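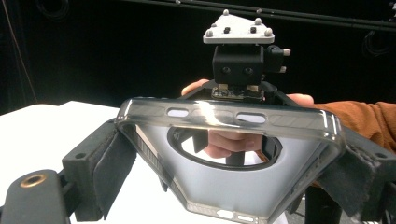

Figure 4. Translucent gray phone case, inner side, with the oval camera opening.

4.2 Surface words in reviews of creature films

The first part of the study looked at how viewers judged the plot and the lead actor. This section turns to the creature itself, and in particular to the words reviewers use for its skin, shell or outer layer. Our sample holds 3,676 user reviews posted on Timell, all of them for films in which a living thing from outside the human world takes over, follows or merges with a main character. Of these, 2,216 mention the creature's looks in at least one sentence. The others talk about the story, the jokes, the cast, the ticket price or the reviewer's evening.

Laitinen argued that ordinary viewers rarely comment on surface and that words such as "shiny" or "wet" belong mainly to trade writing on visual effects. Our counts only partly agree. Surface words turn up in 583 reviews, a minority of the sample but well above what that account would lead us to expect. They are also unevenly spread. Comedies draw more of them than horror films do, even when the creature is on screen for less time. One likely reason is lighting. Comedies in the sample tend to show the creature in kitchens, offices and parked cars, at a normal level of light, and a reviewer who has had a long clear look at something has more to say about it.

Coding was done by hand. Ulla Pesonen and Eulalia Toledo each read all 583 reviews and marked every surface word as approving, disapproving or neutral. The search list was built in Itell and then trimmed, as it had picked up a good deal of noise ("slick editing," "a glossy production," "smooth pacing"). Where the two coders disagreed they talked the case over, and if they still disagreed the word was marked neutral. This probably makes the neutral group a little too large. 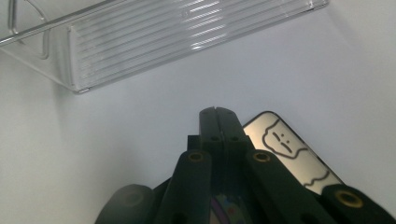 Disapproving surface words appear in 303 reviews, and the most common complaint is that the creature looks like plastic. Reviewers seldom say what they mean by this. Some mean that it looks stiff, some that it looks cheap, and a fair number seem to mean that light falls on it in the wrong way. The last group is hard to pin down, as real plastic is far from dull to look at. A clear bin with a ribbed side shows a row of bright glints with slightly darker gray bands between them, and the pale background still comes through, a little bent and softened. An effects team that managed as much on a moving creature would be doing well. What these reviewers describe is closer to an even shine with nothing behind it - "like a candy shell," in the words of one review of Lindmont.

Lindmont is worth a closer look for this reason. Its creature begins as a thin film on a laboratory sink and ends as a full-sized talking partner for the hero. Reviewers praise the early form and complain about the later one, often in the same paragraph. The early form is see-through and the later one is solid black. We found no review that preferred the solid version on grounds of looks, although several preferred it because it had better lines.

Star ratings follow surface words only weakly. A reviewer who calls the creature fake may still give the film a high score, especially if the two leads are funny together. The link is stronger in horror, where a creature that fails to convince takes the scares down with it. Section 4.3 takes up the creature's voice, which drew longer comments than its looks in both genres.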